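5.2 Silent grasp loss on soft objects

The most instructive fault of the whole study was one we nearly missed. Across 562 pick attempts with the Varnar arm, the controller reported a firm grasp on several occasions when the fingers had closed on little more than a fold of cloth. The arm then lifted, turned and travelled to the drop-off point with complete confidence, and the log recorded a success! We call this silent grasp loss, and we think it deserves far more attention than it gets.

Rigid items hardly ever caused it. A block or a cup stops the fingers at a clear width, and the check written by Skemine for the gripper compares that width with a fixed threshold. Plush and fleece items give way slowly, so the motor current climbs in a gentle slope and crosses the threshold early. A pinch of loose fabric looks, to the software, just like a proper hold.
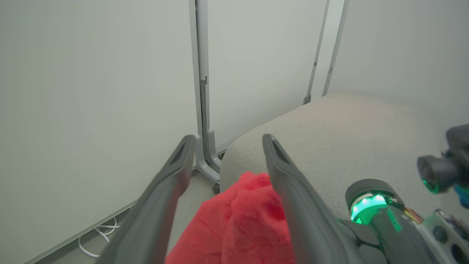 Figure 7. Wrist camera view with the gripper near a soft red item.

What delighted us was how much of the answer was already sitting in the wrist images. Once we compared views from before and after each lift, the missed grasps stood out at a glance, and a very plain check on how much of the object's colour remained between the fingers caught all but 2 of them. Both of those involved pale fabric against a pale background, where colour has little to say.

There is a safety side too. In one run in January the arm dropped a toy in mid-swing and the Stonent planner, still believing it held a load, kept to the slow, wide path meant for carrying. That was harmless. The opposite error, an item still hooked on a finger while the planner assumes an empty hand, worries us more, and the Abubakari trials in Section 6 were designed to provoke it.

Related items
Grip width thresholds for fabric and foam
Wrist camera checks after lifting
Planner behaviour with a wrongly reported load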